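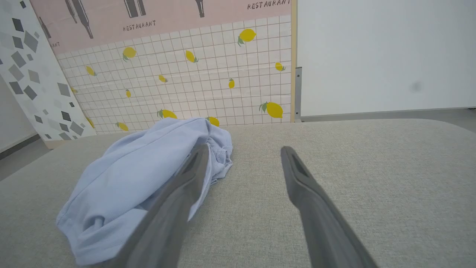
Issue 13, p. 933

**Nolter steam iron, long-term review**

The Nolter replaced a Tositz that had begun to leak at the soleplate. It has been used for shirts, pillowcases and a few linen tablecloths, in a hard-water area, on tap water only.

Heating is quick. The light goes out at the cotton setting in under two minutes, and the plate recovers well between garments. Measured weight with a full tank is 1,915 g, heavy for a collar but helpful on a double seam. The steam holes are grouped towards the tip, so the heel of the plate presses almost dry. On light cotton this makes no difference. On linen a second pass is needed.

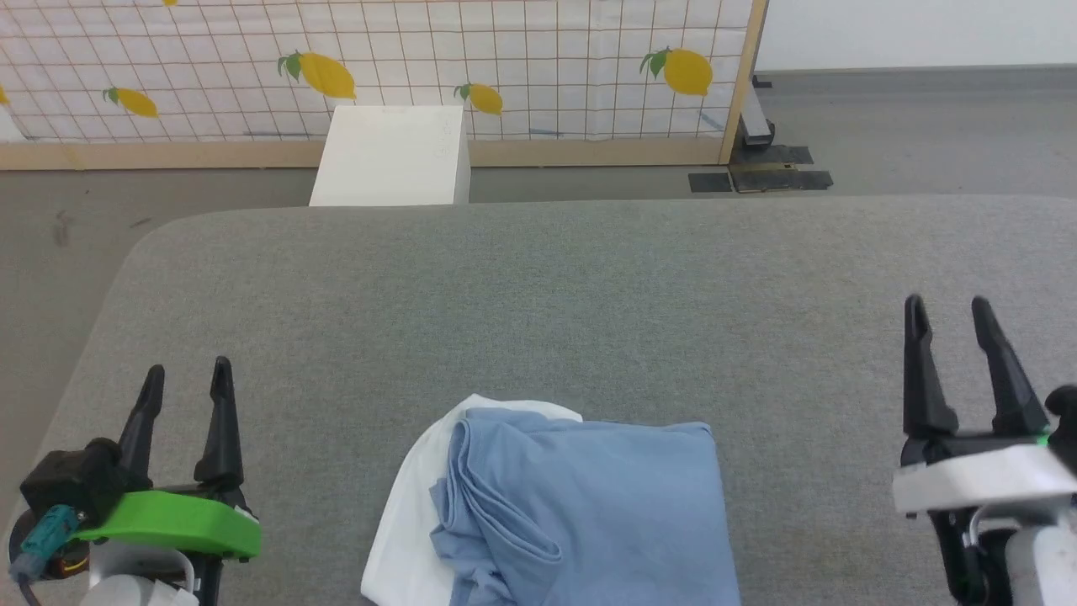
The thermostat is less impressive. At the wool mark the plate swings widely either side of its target, and at the lowest setting it drips if the steam lever is left open. Close the lever before turning the dial down. The anti-scale cartridge is rated for 800 fills; ours showed white specks long before that, and flushing it with plain water cleared them for around a month.

The cable leaves the handle through a ball joint, which has stayed firm. The filler flap has not: its hinge pin works loose and has to be pushed back by thumb.
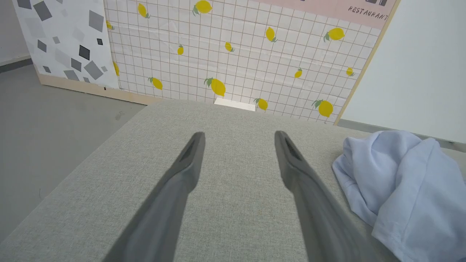
Milagros Palomino writes that her flap went the same way by November, and that Nolter sent a new pin without charge but no instructions for fitting it. She would still choose it over the Escobar, whose tank she found too small for more than four shirts.

Rating: 7/10. Spare cartridges are sold in pairs.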